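Can a Robot Do My Chores Yet?

By Josphat Barasa
2019-08-09

Picture your bedroom floor right now. Is there a sock on it? Maybe a T-shirt, half inside out, with one sleeve hiding somewhere in the middle? If you've ever wished a robot would roll in and tidy it all up while you finished your cereal, you are in very good company. Grown-ups have been wishing for that for a long, long time!

So, can it be done? The short answer is "a little bit." The long answer is much more fun.

Let's start with what machines are already great at. A washing machine is a kind of robot helper, if you think about it. You press a button and it fills, swishes, drains and spins all by itself. A robot vacuum can bump its way around the living room and find its way back to its charger. In big warehouses, machines carry boxes from one end of the building to the other all day and never ask for a snack.

What do those jobs have in common? Each one is pretty much the same every time. A box has flat sides and stiff corners, and it was a box yesterday and it will be a box tomorrow. If you tell a robot arm exactly where the box is, it can grab it over and over and over.

Now think about a cloth. Drop it on the table and look at its shape. Pick it up, drop it again, and you get a completely different shape! It can be a lump, a twist, a sort of squashed mountain. The corners might be tucked underneath where you can't see them. To fold it, you have to find those corners first. 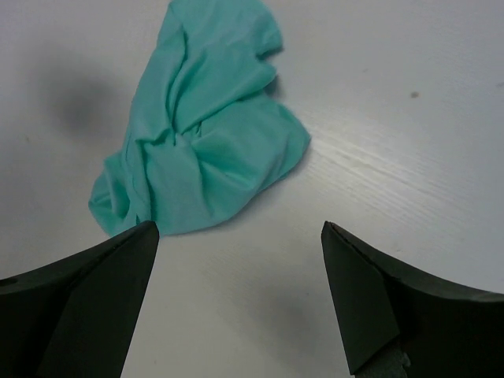

Your hands do this without you even noticing. You pinch a bit of fabric, give it a shake, feel an edge slide along your fingers and think, "Aha, corner!" Your fingertips are packed with tiny sensors that tell you if something is thin or thick, slipping or staying put. A robot with two stiff fingers has a much harder time. If it pinches too high it closes on nothing but air. If it pinches too low it pushes against the table. And if it grabs the middle of a fold, it might lift the whole bundle and still have no idea which end is which.

Then there's the seeing part. A camera gives the robot a picture, but a picture is only a lot of colored dots until the robot's computer works out what they mean. Is that dark line a crease, or the edge, or only a shadow? You've had years of practice at telling them apart (all that getting dressed in the morning counts!). Robots need practice too, and people help them by showing them the same kind of job many times, starting with a different crumple every time.

What about shops and cafes? Wiping a flat counter is something a robot arm can learn to do. Stacking cans that are all the same size is fine too. Putting away a floppy bag of rice, or hanging up a sweater that a customer left in a heap - that's still tough.

I think the day will come when a machine can fold a whole basket of laundry at home, and I can't wait to see it. For now, you are the best cloth folder in the house.

TRY IT YOURSELF

Put on a pair of thick mittens and crumple a dish towel on the table. Use only your thumb and one finger on each hand, and try to fold the towel in half, then in half again. Now close one eye and do it again. Did it take longer? Ask a friend to try it and see who can do it in the fewest grabs. My best score is 10, and I was very proud of it.

665 shares | 5 comments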